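Re: [estora-fans] reunion special, is it happening

On the 2 page thing in the magazine, yes I read it. Still not convinced. Allen and Postgate havent shared a stage since the last season wrapped and now suddenly they're best friends again?
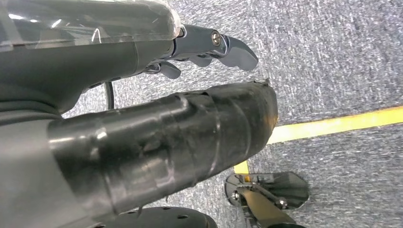

Anyway. Someone upthread wrote:

> Heard Çınar is out of the special, and the whole
> cast had a dinner without her. 5 of them, all
> posting the same dessert. Pretty cold if true.

Not true afaik. She liked every one of those posts, and she's still on the poster as of August. Dinner was a birthday thing, old crowd only. People see one missing face and its a feud.

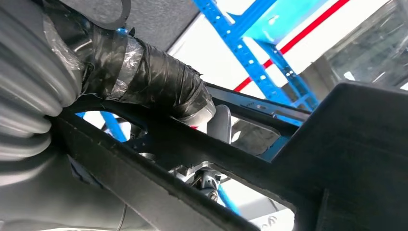

Petition is at 3,615 names btw, was hoping for more by now. If 100 of you on this list sign tonight it'll look a lot better. Link is in the footer, same as before.

Also pls trim your quotes when replying, the digest is getting unreadble. Gotta run, back on after 9.

Postgate still owes us that blooper reel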